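An afternoon at the Plitedholm lab in Badovdale
January 9, 2021

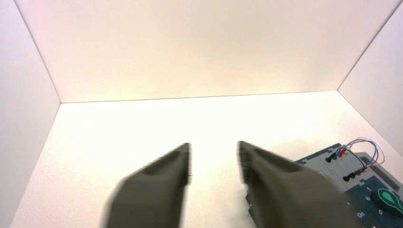
I had gone to Badovdale in December expecting to watch robots. What I mostly watched was a man editing a configuration file, and I would like it on record that I stayed to the end.

The visit was arranged through Mercy Mushi, who runs the visitor list at Plitedholm and had capped it at four of us. The building used to sell kitchens. The lab took over the showroom floor and kept the spotlights, which Bakari Kioko, in charge of perception, regards as a personal insult. He spent his first months there on glare. His answer was to train on every bad exposure he could find instead of filtering them out, and to stop asking the camera for a color it couldn't give him. The wrist view now feeds the policy directly, smears and all. I asked whether a faster shutter wouldn't be simpler. He said it would be darker, and then he said it again with a graph.

Faraji Tanui had the configuration file. The lab's control stack is called Chege, and it comes in two halves that don't entirely trust each other. The slow half looks at pictures and proposes a short run of motions. The fast half carries them out and reserves the right to refuse. In between sits a buffer, and the buffer was the afternoon's entertainment. When a new proposal arrives while the old one is still being carried out, something has to decide how to join them. Join them badly and the arm twitches like someone who has remembered the oven.

Faraji's current fix is to blend the overlap over 16 steps. He tried 100, by way of a typo, and reports that the result was very smooth and arrived at the wrong place. He changed one number, restarted, frowned at a plot, changed it back. I found this more absorbing than I can justify to my family.

Upstairs, Hedvig Skjelbred showed us Plostent, the replay tool. Any attempt can be scrubbed back and forth with the wrist video on one side and the commanded motion on the other, and you can ask what the planner would have proposed at any moment had it been running the newer model. The answers are drawn as faint lines fanning out from the gripper. Electronics work produces the messiest fans, she said, wiring especially. A jumper wire has a great many places it could be, and the model likes to consider them all.

My one complaint is the search box, which only understands run numbers. Hedvig agreed and said it had been on the list for three years.

Peninah Nzioka closed with the planning talk, which ran long and had the best questions. Somebody wanted to know when the system gives up on a grasp. After three tries, she said, and then it asks a person. Somebody else wanted to know how often the person gets it. She went to the next slide.

Coffee was in the old tiling section. Parking is behind the building, and the sign still says kitchens.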